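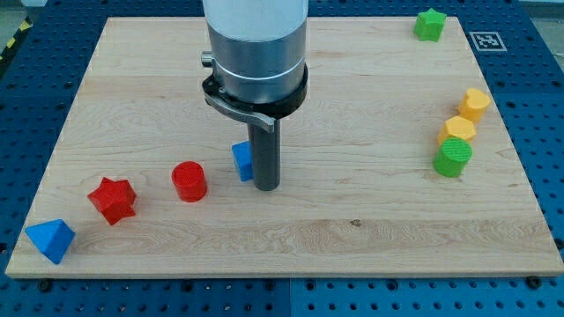 August. Brollville, book two, draft three. Watton, started 9.40.

Read chapters 14 to 19 aloud with Kári this morning, taking turns. Timed the long one, chapter 17, at 46 minutes, which is too long for a chapter that takes place on a staircase. Notes as they came up, plus what we agreed at the end. Anything marked OPEN needs someone to say yes or no before I touch the text again.

Chapter 14. The ferry into Natard now works. Moving the toll scene to before the crossing means we already know what the dead pay with by the time Idunn is asked for it. Kári thought the ferryman spoke too well. I have taken out his second speech and given the last part of it to the rope boy, who can get it wrong. The line about salt stays.

One slip: Idunn has her brother's coat on in the boat and is cold without it when she steps off. I have put the coat over the rower's knees and she forgets it. It will turn up again in chapter 22, where we needed a reason for the dogs to know her.

Chapter 15. The magic rules have drifted again. In book one, a binding needs a name, a witness and something given up. In this chapter Corvane binds the gatekeeper with a name and nothing else, and no one remarks on it. Three ways out:

Make the gatekeeper already bound, so Corvane is only picking up an old lead.
Let the witness be Idunn, without her knowing it.
Change the rule.

Went for the second. It costs us two paragraphs here and pays for her guilt in chapter 18, which up to now has come from nowhere. I would still like to see what he gives up. Tried a finger (too much), a year (vague), his sense of smell (I like this, but we have him smelling smoke on the last page). OPEN.

Chapter 16. Left nearly alone. Cut the dream. Fixed "the lower gate" to "the river gate" in four places, because there are two lower gates on the map and the one we mean is the other one.

The date on the court roll is 1688 in this chapter and the clerk says it is older than that when we meet it again in 19. The map notes for book one say 1688 as well, so that wins, and I have corrected the clerk. If anyone wants the roll to be a forgery, say so now. It would explain the ink, but I don't want to carry it into book three just for that.

Chapter 17. The staircase. Everyone who has read this says the fight is good and that they skipped part of it. Reading it aloud made it easy to hear where. The trouble starts when the second lot of Ashmen come up from below. The first lot do everything the second lot do. They also have names.

What we did: marked the typescript in pencil wherever either of us stopped seeing it. We had both marked the same page and a half, starting at the broken lantern. That goes. The lantern itself is needed, so it now breaks at the top and they do the rest in the dark. It changes how the Ashmen hunt, as they were following the light. I wrote a rough version over lunch and it came out shorter and nastier. Will type it up tonight and put it in the shared folder as 17c. Please don't edit 17b any more, it is only there in case we want the speech back.

Also in 17, "hell" with a small h on one page and a capital on the next. House rule from book one: the people of Natard never use the word. Only outsiders do, and for them it takes the small h. Idunn stops saying it after the ferry. I had forgotten that rule and had her shout it from the stairs. Changed to "this place", which is flatter, but she would by then.

Chapter 18. Short argument about whether the angel is in it. Kári wants him held back until the bell tower so that his arrival means something. I want a glimpse, as otherwise readers who come straight from book one have gone more than half the book without him and will think we have dropped him. We tried it both ways aloud. The glimpse is better if she doesn't know who it is. Written as a man mending a roof, seen from the yard, who doesn't look down. Kári is content with that as long as there is no feather. There was a feather. It has gone.

Her guilt now runs from the binding in 15. I cut the paragraph that explained it.

Chapter 19. Ends too early. We stop on the door opening, and it is the third chapter in this part that stops on a door. The others are 12 and 16. I have carried 19 on for half a page until she has sat down at the table with them and been handed a plate. It is quieter, and I think the reader will go on to 20 anyway. Kári less sure. Leave it for a week and read it cold.

Other things.

The notes from Þrastardóttir on the first half arrived last night. Mostly small. They ask for a list of characters at the front, and I am against it on principle and will probably do it. They would also like the town of Brollville on the page sooner, given that it is the name on the cover. Fair point. We don't get back above ground until chapter 8. I could open the book with the sister at the post office there and then go down. Have a look at the old prologue before writing a new one, there was a usable scene in it with the flooded cellar.

They query "wyrmlight" and "worm-light". One spelling please. I say worm-light, since that is how book one had it in every place but the blurb.

Word list needs bringing up to date. Missing from it: Ashmen, river gate, the Under-Clerk, tollbone. Also we spell grey three ways if you count Greye the horse.

To do before the next session:

Me – type up 17c. Redo the opening of 15 with Idunn as witness. Go through 20 and 21 for the coat. Reply to Þrastardóttir about the character list.

Kári Hviid – draw the stairs properly, with landings, so we know who can see whom. Check what the gatekeeper was promised in book one, chapter 6 I think. Read the old prologue.

Both – decide what Corvane gives up.

Stopped 16.15. Didn't get to the bell tower at all. Start there next time, and read it from the angel's side first, as that version has never been read aloud and I suspect the middle of it is still in the wrong tense.

Added later, 21.30. 17c is in the folder. If Corvane loses his sense of smell, the smoke on the last page can be something Idunn smells and he has to be told about. Would need her to be in the room. Have not checked whether she can be.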